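Trotport after-school meals - progress report
26 September 2025

Quick one this time, full figures with the October report.

Enrollment is up. 139 kids signed up across both sites, 19 still on the waiting list, mostly younger siblings. Kourkoulas is full on Mondays. Hindunow has room most days but the bus gets there late, so some families gave up. Talking to the district about moving the route.

Food costs - over budget by 2 percent. Milk and fruit mainly. Switched the bread order to Stimer, cheaper and they deliver before noon. Should even out by the end of the term.

Kitchen at Hindunow passed inspection. One note about the hand sink, fixed same week. The walk-in cooler is still making that noise, repair quote is in and I'll foward it seperately. Would like an answer on that before it gets any worse.

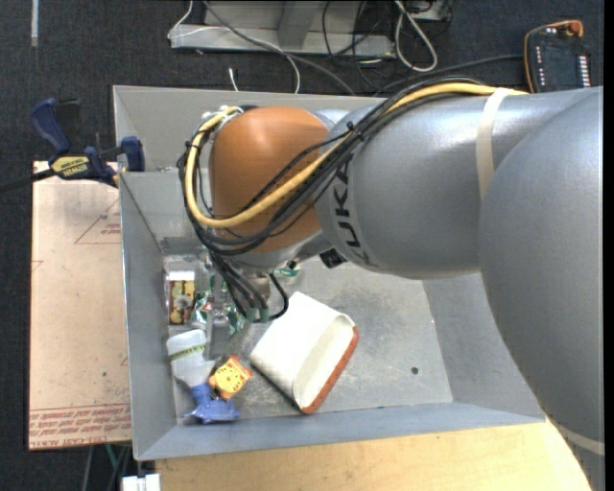
Staffing: two cooks hired, one part-time server left. Food handler class is booked, 28 places, paid from the training line as agreed.

Parent survey went home in backpacks. Replies slow. Most want hot meals more days and less pasta.

Still need from you: okay on the cooler, second payment date, and whether unspent van money can go to groceries. Van money has to be used by the end of October or we lose it.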